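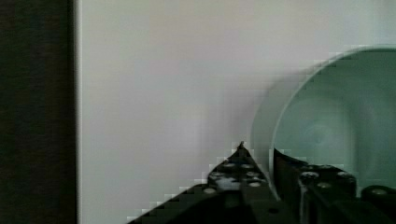 先别急着加数据，Pedoden 的答疑频道里有人这么回我，把腕部相机的画面单独拉出来放一遍，多半就知道模型在学什么了。我照做了，放了一晚上，越看越兴奋，也越看越糊涂，所以来这边求助各位！

先交代背景。我们是学校机器人社的，一共六个人，这学期报了 Inemell 的学生组，项目是“收拾玩具厨房”：一条机械臂，一个俯视相机，一个腕部相机，桌上摆一堆仿真食物和餐具，听到指令以后把指定的东西拿起来放到指定的位置。臂我们管它叫 Merach（社里投票起的名，别问含义），夹爪是两指的。训练用模仿学习，也就是人先遥操作演示，模型跟着学。目前录了 300 条演示，里面跟“拿马克杯”有关的差不多占一半。

现在的问题是：草莓、香蕉这类小东西抓得挺好，比我们刚开始想的好太多了，第一次看见它自己去够草莓的时候全社都在叫。但是一到杯子就犯迷糊，具体是这样的：

- 夹爪会往杯子那边走，走到半路开始犹豫，左右晃；
- 有时候干脆拐去找滤水篮；
- 如果杯子躺倒了，它基本就在旁边磨蹭，手指开开合合，不往下夹。

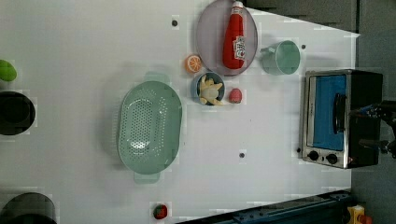 俯视相机这一路，我原来是最放心的。位置固定，光也均匀，训练和测试看的都是同一个角度，按说最不容易出毛病。可是把几条失败的记录排在一起以后，我开始怀疑颜色：马克杯是浅薄荷绿，左边那个大滤水篮也是薄荷绿，摆在白桌面上，缩到模型的输入分辨率以后，两个都是一团淡淡的绿。番茄酱瓶放在盘子上，红得那么显眼，我们从来没见它认错过。再加上杯子从正上方看就是一个圆口，把手朝左伸出来那么一点点，缩小之后几乎只剩一两个像素的凸起。

想问的有这么几件：

1. 两个东西颜色这么接近，是换道具省事，还是应该在数据里解决？规则没规定道具颜色，但是我们都觉得换掉有点像绕路。
2. 腕部画面里经常只有半个圆弧和一大片白，这种帧要不要删？
3. 杯子躺倒的情况，要单独录一批，还是混在一起录？

社里意见不统一，有人主张全部重录，有人主张直接换更大的网络。我个人是都想试，但是设备开放的时间有限，得挑一个先做。先谢谢大家！

*发帖：薄荷味舵机　4月25日 星期三*

---

**慢速回零**

看到这个题目手痒！去年我们社也做过桌面整理，踩的坑跟你几乎一模一样，说点经验，不一定都对。

颜色这件事，我建议先做个很便宜的实验再下结论。把滤水篮从桌上拿走，别的都不动，跑一轮；再放回来，把马克杯换成随便一个颜色差很多的杯子，再跑一轮。两轮都变好，说明确实混了。只有第一轮变好，那要看看是不是滤水篮占的位置刚好是你们演示时杯子常出现的位置。我们当时就是后一种，演示的人图顺手，总把目标放在同一块地方，模型记住的是那块地方。

所以查一下你们那 300 条里杯子的起始位置，画个散点图，十几行代码的事。如果全挤在一个角上，加多少网络层都没用，这个我很确定（我们加过……浪费了两个星期）。

真要在数据里解决，我的做法是录“带干扰”的演示：滤水篮和杯子每次都换位置，有时候挨得近，有时候离得远，偶尔只放一个。指令也要成对录，同样的摆法，一次说拿杯子，一次说拿滤水篮。成对这一点特别管用，模型没法光看桌面猜任务，只能老老实实去听指令。我们补了 100 条成对的，乱拐的毛病就少了很多，当时大家高兴得去吃了顿火锅。

腕部画面我反对删帧。中间抽掉几帧，动作序列就断了，模型看到的是手突然跳过去。你要是觉得某一段实在没信息，可以给整条演示降权重，或者直接整条不要，别从中间挖。

另外看一眼腕部相机的自动曝光关没关。白墙白桌一进画面，曝光往下压，黑色的夹爪细节就没了，薄荷绿也会跟着偏。同一个杯子在靠近过程中颜色变来变去，对模型挺不友好的。白平衡同理，一起锁死。

道具换不换看你们自己。我觉得保留两个绿的更有意思，答辩的时候可以讲！

---

**路过的扎带**

直接换个红杯子吧，我们就是这么干的，省心。

哦你们有草莓和番茄酱，也是红的。那换蓝的。等等，碗是蓝的……黄的呢？香蕉。好吧，当我没说，还是听楼上的。

补一句有用的：夹不下去有可能跟视觉一点关系都没有，你看看夹爪的开合指令是不是做了归一化，训练和部署用的是不是同一套范围。我们有一次部署脚本里上限写错了，夹爪永远差一截合不上，查了三天模型，最后是改一个数字。

---

**半糖示教器**

前面说得很全了，我补躺倒的杯子这一块，正好这学期的课程项目在做这个。

杯子站着和躺着，对夹爪来说几乎是两个物体。站着的时候可以从上面下去，一指在杯口里一指在外面，夹住杯壁；躺着的时候杯口朝哪边、把手压在哪边都会影响从哪里下手。演示的人自己都会犹豫，今天夹杯沿，明天夹杯身，后天勾把手。人犹豫，模型就学会犹豫，你说的“手指开开合合”我一看就觉得很像这个。

我的建议是录之前先定规矩，写在纸上贴到遥操作台旁边：

- 杯口朝向夹爪：一指伸进去，夹杯沿；
- 杯口背对夹爪：夹杯身中段；
- 把手朝上：仍然按上面两条来，不许勾把手。

规矩定成什么样不太要紧，要紧的是所有人都照着录。你们六个人如果都轮流演示过，风格差异会很大，最好按演示人分开训练一次看看，说不定某一个人的数据单独拿出来效果最好，那就以这个人为标准。

混着录还是单独录：我会单独列一个批次方便统计，训练时再混进去。比例别太高，躺倒的占太多，站着的会退步，这个我们碰到过。

再就是速度。遥操作快了腕部画面会糊，人看着还能认，模型看到的就是一片拖影。你用 Vitale 回放的话可以按清晰度排序，把最糊的那些排到前面看，基本都集中在接近目标的最后一小段，而那一段恰恰最需要看清。慢下来录，或者把快门调短、灯加亮，效果立竿见影。

---

**薄荷味舵机**（楼主补充）

回来更新！太感谢了，三位的回复我打印出来贴在工位上了，连换杯子颜色那段也贴了，哈哈。

散点图画了。杯子的起始位置确实扎堆，没有楼上说的挤在一个角上那么夸张，可也差不多，右半张桌子占了绝大多数，滤水篮几乎每次都在左边。也就是说模型很可能压根没学会分辨这俩，一直靠左右在猜。想通这一点的时候我在实验室里转了三圈，特别爽，虽然等于我们前面录得不行。

归一化也查了，没写错，排除。自动曝光居然是开着的！已经锁了。

然后用 Vitale 按清晰度排了腕部画面，挑出来 2,138 帧明显发糊的，按建议没有挖掉，只是标了记号，看看它们落在哪几条演示里。排在前面的一大批都是杯子。贴一帧： 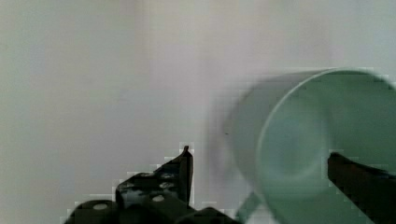 *腕部相机，侧倒的马克杯，杯身左侧有明显拖影*

这一帧我盯了好久。杯口朝着相机，边缘那一圈还挺亮，另一侧的杯壁就化进浅灰的背景里去了。右边那根手指看着像是贴在杯沿上，或者刚好伸进去一点，光凭这一张我判断不了。要是连我都判断不了，让模型据此决定合不合夹爪，是有点难为它。

下一步的安排，写出来给后面遇到同样问题的人参考：

- 位置随机化，桌面用胶带划成格子，抽签摆放，滤水篮和杯子必须都在左右两边出现过；
- 成对指令先补 100 条，道具不换；
- 躺倒杯子按“半糖示教器”的规矩来，先由两个人录，其他人负责摆东西和记录；
- 接近目标的最后一段放慢，灯再加一盏。

换大网络那一派暂时被说服了，条件是补完数据还不行就轮到他们试，很公平。

还有个小问题顺便问问：放慢以后每条演示变长了，动作块的长度要不要跟着调？现在用的是默认值，没动过。

---

**慢速回零**

先别动，一次只改一样，不然到时候变好了也不知道是谁的功劳。等新数据训完，看它在杯子旁边还停不停，停得厉害再把动作块加长一点试。

散点图那个结果太经典了，我们当年的图跟你的简直能叠上。训完记得回来贴曲线，我蹲着看！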